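Action chunking

From Zillum, the robot software wiki
Page kept by Telma Maldonado. Corrections welcome, I fix things most evenings.

Action chunking is a way of running a learned robot policy where the network predicts a whole run of future motions in one go, and the controller plays some or all of them back before asking for more. The run of motions is the chunk. If you've ever watched a robot arm move smoothly for a bit, hesitate, then move smoothly again, you were probably watching chunks go by.

I'm writing this one in the first person because that's how we do it on this wiki, and because most of what I know about chunking comes from getting it wrong at Onholm.

Background

The plain way to run a policy is one step at a time. Look at the camera, predict one small motion, do it, look again. Our control loop ticks 30 times a second, so that's 30 trips through the network every second, and ours was never fast enough. There's a second problem too: people pause when they teach a robot. A one-step policy picks up those pauses and can get stuck in them forever (Preben Damgaard calls this "praying", and the name has stuck with all of us).

Predicting a chunk helps with both. The network gets called less often, and a pause in the middle of a chunk is just a pause, with the rest of the motion already lined up after it.

How long should a chunk be?

This is the question I get the most, and my answer is annoying: it depends on what you're doing. Our default predicts 100 steps. For crossing open table toward something big and fixed, you can play back nearly all of them and the arm looks lovely. For pressing a button or getting a fingertip behind a door edge, I'd cut the played part way down, so the policy gets a fresh look before contact.

Appliances are a nice test because they want both kinds of motion in one task. The approach is long and dull, then the last little bit is fussy. A microwave with a release button low on its panel is my favorite – the target is small, it's the same color as everything around it, and the wrist camera sees it at a slant.

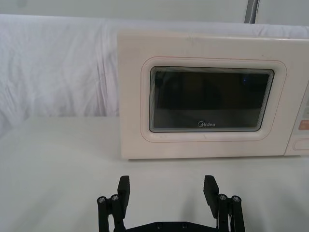 Wrist camera view, both fingers open, with the Midea microwave ahead and its control panel at far right.

Views like this one also show why I don't like leaning on the wrist camera alone. The panel is right at the side of the picture, so a small turn of the wrist the wrong way would lose it. If that happens early in a long chunk, the arm carries on with a plan made from an older picture and has no idea. A second, fixed camera doesn't fix the stale plan, but it does give the next prediction something decent to work from.

Blending chunks together

If you play one chunk to the end and then start the next, you often get a jerk at the join. The two predictions simply don't agree on where the arm should be. There are a few common cures.

Averaging. Ask for a new chunk every step, keep the old ones, and average whatever they say about the present moment. Very smooth, but you're back to calling the network all the time. It can also average two perfectly good plans into one bad one, like going left of a mug and going right of it.

Overlap and fade. Ask for the next chunk before the current one runs out, then fade from one to the other. Halldóra Bach wrote our version, and it's what I'd start with.

Holding the start fixed. The new chunk is made to begin with the motions the arm is already committed to, so there's nothing to fade. More work to set up!

Delay

Easy to forget, and it bit us for most of August. By the time a chunk comes back, the picture it was based on is old. One of our slow calls took 350 milliseconds, which at our tick rate is more than ten steps. You have to throw away those first steps or the arm tries to go back to where it used to be. Log the time on the picture, not the time on the reply. We did the second for ages and couldn't see the bug at all.

See also

Control loop timing
Wrist cameras and calibration
Pauses in teaching data
Blöndal gripper driver (Esben Gunnlaugsson's page)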